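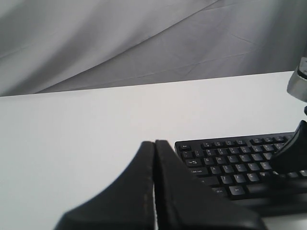 Tetteh Annan sostiene que la llamada a distancia debe enseñarse antes que cualquier ejercicio de permanencia, pues un perro que no acude con fiabilidad tampoco ofrece garantías cuando se le pide que espere. Nana Bawa discrepa en un punto: a su juicio, el orden de los ejercicios importa menos que la regularidad con que el tutor refuerza la respuesta durante las primeras semanas. Ambas posturas sirvieron de partida para el diseño que se describe en esta sección.

Figura 1. Superficie blanca y fondo de tela gris.

3. Procedimiento

3.1. Participantes

Se inscribieron en el estudio 280 perros domésticos con sus respectivos tutores, procedentes de los grupos de iniciación del centro Hallier. Se admitieron animales de cualquier raza o cruce, siempre que fueran mayores de seis meses y no hubieran recibido instrucción formal en la respuesta a la llamada. Quedaron excluidos los perros con antecedentes de agresión hacia personas y aquellos cuyo tutor no podía asistir a las sesiones presenciales. La participación fue gratuita y cada tutor firmó un consentimiento informado antes de la evaluación inicial.

3.2. Asignación y protocolos

Los perros se distribuyeron al azar en dos grupos. El primero siguió el protocolo Daltero, en el que cada respuesta correcta se recompensa con alimento durante todo el periodo de instrucción. El segundo siguió el protocolo Pralar, que comienza del mismo modo pero introduce, a partir de la tercera semana, un refuerzo intermitente en el que se alternan alimento, juego y acceso a una zona de olfateo. En ninguno de los dos se emplearon collares de castigo, correcciones físicas ni reprimendas verbales.

La instrucción se prolongó durante siete semanas. Los tutores acudieron a una sesión presencial semanal y practicaron en casa en los días restantes, con series breves y en un entorno conocido para el animal. La señal verbal fue elegida por cada familia, con la única condición de que no coincidiera con el nombre del perro ni con una palabra de uso frecuente en el hogar. Una vez elegida, la señal no podía modificarse —tampoco cuando el tutor advertía que otros convivientes la pronunciaban de manera distinta—.

3.3. Evaluación

La respuesta se evaluó en un recinto vallado, primero sin distracciones y después en presencia de un segundo perro sujeto con correa. Se consideró correcta toda aproximación que situara al animal al alcance de la mano del tutor tras una sola emisión de la señal. Las repeticiones de la señal se anotaron aparte y no computaron como acierto, aun cuando el perro acabara acudiendo. Dos observadores, ajenos a la asignación de los grupos, puntuaron cada ensayo de forma independiente; las discrepancias se resolvieron mediante la revisión conjunta de las grabaciones.

Al término de la instrucción, los tutores cumplimentaron además el cuestionario Suwannarat, relativo a la constancia de la práctica doméstica y a la confianza con que soltaban al perro en espacios abiertos. El cuestionario volvió a administrarse en octubre, sin aviso previo, con el fin de registrar los hábitos ya asentados.

3.4. Consideraciones sobre el diseño

El procedimiento presenta limitaciones que conviene señalar. La práctica en casa se documentó mediante diarios redactados por los propios tutores, y es razonable suponer que algunas sesiones omitidas no quedaron consignadas. El recinto de evaluación, por otra parte, era conocido para todos los perros, de modo que los datos no permiten anticipar la respuesta en un parque o en un camino rural. Tampoco se controló el tipo de alimento empleado como recompensa, cuya elección se dejó a cada familia por motivos dietéticos.

El análisis comparó la proporción de respuestas correctas entre ambos grupos en cada condición de evaluación, con la edad del perro y la experiencia previa del tutor como covariables. Los resultados se presentan en la sección 4.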